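**arm in the test kitchen – who's is it now**

**pantry_shift_6**
December 25, 2020

Yes I'm posting on a holiday, im on call. Anyway. We do meal kits, and Bramholm (the parent co) wants the Stisix arm stocking shelves in the prep kitchens by April. Right now it's all in sim. Three of us prep people got pulled in to "advise". No extra pay. Anyone been thru this?

**doughline**

Yep, at Nassar. Started as advising. Then my job was writing down every place I put my hands for 40 shifts. Get it in writing what happens to your hours.

**mk_coldside**

Disagree a bit. We got the arm on cold side and my shoulder quit hurting. Same hours. Less overtime tho.

**doughline**

"Less overtime" is a pay cut, just saying

**pantry_shift_6**

ok so from the sim they keep sending us. Everybody's arguing about it on the work chat

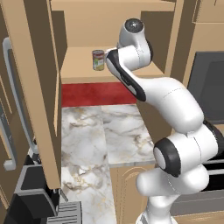

My problem is what they ask us to sign off on. They want a yes or no on each task, like "would you do it this way". Well no. One can on an open shelf with the gripper coming in right beside it, fine, sure. Our shelves are packed 3 deep and half the labels face the wall. I wrote that in the comments box and got back "out of scope for this phase". So who's scope is it?

**skomumska_fan**

Thats normal. You start easy. When we ran the Skomumska line the first phase was dumb too. By the end it was hitting 95 percent on picks and no one missed doing it by hand.

**pantry_shift_6**

And the other 5? Who goes and gets those

**skomumska_fan**

Me lol. But I got bumped to line tech for it. More than a dollar raise.

**doughline**

You did. What about the rest of your crew

**skomumska_fan**

Two moved to shipping. One left. Not gonna pretend it was all great

**mk_coldside**

OP ask for one real shelf from your kitchen in the sim. Messy one. If they say no you know what your sign off is worth – and keep copies of your comments

**pantry_shift_6**

Good idea. Emailing tonight. Pager's going, brb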